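Murora Helpdesk – Ticket history
Subject: Hot water unit on level 2 kitchenette, "no fault found" three times running
Status: Reopened
Opened: January 2021
Site: Adeyemi building
Raised by: Stepan Melnychuk
Assigned to: Taltero (service contractor)

Stepan Melnychuk
Under-bench boiling water unit keeps dropping out. You press the lever and get a thin stream that isn't close to boiling, then the ready light goes off and it sulks for a good part of the morning. By lunch it behaves. The contractor has been out already and closed the last two jobs as no fault found. I don't accept that and I'd like this one left open until someone can tell me what is wrong with it.

Musa Ojo
Thanks Stepan. Previous notes say the unit was tested and delivered at set temperature. Could be heavy use first thing. If a lot of people draw off it before nine it needs time to recover. Can you ask staff to stagger?

Stepan Melnychuk
I read those notes. Both visits were after 2 pm, when I've already said it works. Testing it then tells you it works after 2 pm. As for heavy use, I was first in this morning and mine was the first cup. It was lukewarm.

Musa Ojo
Fair point. Have asked Taltero for an early call.

Taltero field note
Attended 7.40 am. Outlet temp low on arrival. Descaled tank, replaced filter cartridge, reset thermostat to factory. Temp came up to normal within the half hour. Advised site that scale build-up is the likely cause. Job complete.

Stepan Melnychuk
Not complete. I asked the technician how much scale came out and he said "a bit". The filter he took out had been fitted in September and is meant to last longer than that. It also comes good by itself every day by lunch, and scale doesn't dissolve at 11 and grow back overnight. Please don't close this.

Musa Ojo
Left open, pending monitoring. Let us know if it recurs.

Stepan Melnychuk
Recurred. Next morning, same thing.

Jianguo Guo
Joining from the electrical side. Is the unit on its own circuit, or does it share with the dishwasher? There's also a seven-day timer in the cupboard on some floors, put in years back to stop units running overnight. If yours has one and the clock has drifted, the unit would come on late every day and look perfectly healthy in the afternoon.

Stepan Melnychuk
Well, that's the first suggestion that fits. There is a grey box behind the bin with a dial on it. I assumed it was for the fridge. The dial currently says ten to six and it is ten past ten.

Jianguo Guo
Then I'd start there. Probably stopped during a power outage and picked up where it left off when the supply came back. What is it set to switch on at?

Stepan Melnychuk
The pins are pushed in from 6. So by its own reckoning it will come on in 10 minutes, at 10.20 our time. I'll stand here and watch before I believe it.

Stepan Melnychuk
10.21, ready light starts flashing. Proper boiling water a bit after that. Which also explains the half-warm water, as it's left over from the evening before. What it doesn't explain is the early visit, when the temperature came up before half past eight with the timer supposedly off. Either he bypassed it or the note is wrong.

Musa Ojo
Taltero confirm the technician ran the unit off a test lead while he had it out. So it never went through the timer. That wasn't in his note and should have been.

Stepan Melnychuk
So they've charged for a descale and a cartridge it didn't need. I'd like that looked at separately. I've moved the dial to the right time. Before anyone gets excited, I want to see 5 mornings in a row without a drama, because the last three fixes were all "confirmed" as well.

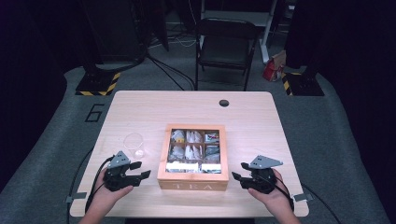
Hubert Schwaiger
Level 4 here, we've got the same grey box and ours was out by nearly an hour. Correcting the dial only lasts until the next outage. These old mechanical ones have no battery, so I'd ask for it to be taken out or swapped for one that keeps its time. We lost power twice last winter and both times the hot water went odd afterwards.

Stepan Melnychuk
Agreed, and thanks. Musa, can that go on the quote? I'd sooner have no timer at all. I doubt it saves enough to pay for even one of these callouts.

Musa Ojo
Have asked Jianguo to price both options, removal and a battery-backed replacement. The invoice query has gone to accounts under its own number.

Stepan Melnychuk
Day one, boiling at 7.30. Day two, same. Leave it open.

Status changed: Monitoring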